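Accueil Carnet Tirages Ateliers Me contacter

Bon, je rentre à peine du salon ésotérique de Drunddale et j'ai encore l'odeur de sauge dans les cheveux ! Huit heures de train aller-retour pour un petit week-end, mais je recommence quand vous voulez. Mon atelier du matin sur les arcanes mineurs affichait complet (20 inscrits, plus deux personnes assises par terre au fond, coucou à vous si vous me lisez).

J'avais prévu de parler surtout des Coupes. Et puis Roswitha Aigner a demandé comment je lisais le Cinq de Deniers renversé, et on y a passé presque 63 minutes... Résultat, les Épées ont été expédiées à toute vitesse. Je m'en veux un peu, je les reprendrai en mars avec le groupe du soir.

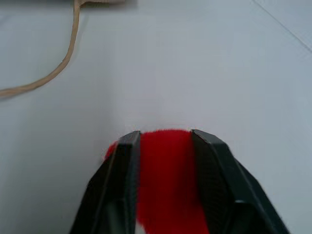 Faut-il purifier son jeu avant chaque tirage ?

Ça dépend de vous et de l'usage que vous en faites. Moi, je le fais quand quelqu'un d'autre a manipulé les cartes, ou après une séance lourde. Je remets le jeu dans l'ordre, je frappe trois petits coups sur le paquet et je le laisse une nuit dans son tissu. Pour mes tirages du matin, je mélange et c'est tout.

L'après-midi, j'ai filé écouter Wendelin Gisler sur les runes. Je n'y connais pas grand-chose (j'ai un sachet acheté à Messina il y a des années, il dort dans un tiroir), mais sa façon de ne tirer qu'une seule rune et de rester dessus toute la semaine m'a bien plu. J'essaie depuis hier - je suis tombée sur Isa, la glace, merci bien.

Côté achats, j'ai été presque raisonnable. Un carnet, de l'encens au benjoin et l'oracle Vurnar, que je lorgnais depuis l'été. Les cartes sont grandes, mes petites mains souffrent au mélange, mais quelles couleurs ! Rahel Zwahlen m'a prêté son livret annoté, je vous en reparle dès que je l'ai lu.

Pour le groupe de mars, il reste 8 places. Écrivez-moi par la page contact et dites-moi avec quel jeu vous travaillez.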